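Shape sorters: clearance, pegs and storage

Reading time: 2 minutes

Last updated: October 1, 2026

I have been sorting out the toy shelf since July, and the shape sorters took longer than the rest of it combined. The puzzle was deciding which ones to keep. Several boards had come to us secondhand, mixed with parts from other sets, and a peg that belongs to one board will often go into another with enough slack to be useless.

The test I settled on is simple. Hold the peg upright over its hole, lower it without pushing, and see whether it drops under its own weight. Then tilt the board slightly and try again. A good fit still goes in on the tilt. A tight one catches on the rim, and a child will start hammering it with a fist.

Clearance matters more than finish. I measured one set from Damton at 2 mm across the round hole, which is generous, and a young child can manage it without help. The Plimus set is much closer. Its cylinder has to be almost vertical before it enters, and my nephew gave up after four tries.
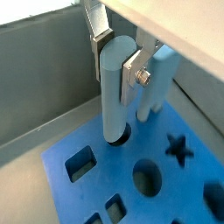 Round holes are the forgiving ones in any case. A cylinder can be turned to any angle about its own axis and it still matches, so the only things to get right are position and tilt. A square peg repeats every 90 degrees. A regular five-pointed star repeats every 72, but its points are narrow and the allowable error is small. I would introduce them in that order and leave the star until the square is routine.

Margarida Garcia, who had the boards before us, kept the pegs in a cloth bag. I prefer a shallow bin with the board laid flat in the bottom. The pegs stay with their own board, and the walls stop anything that rolls. A deep bin is worse, as small arms can't reach the far side.

For cleaning I use warm water, a drop of dish soap and an old toothbrush for the corners of the holes. Dry the board face down on a towel. Smudges on the top surface mostly come off with a second pass. Wooden pegs get a damp cloth only, or they swell and the clearance is gone.

I still have one triangle with no board. It is close to the Bettencourt size but slightly too thick.

Contact | © Simão Caldeira | Back to top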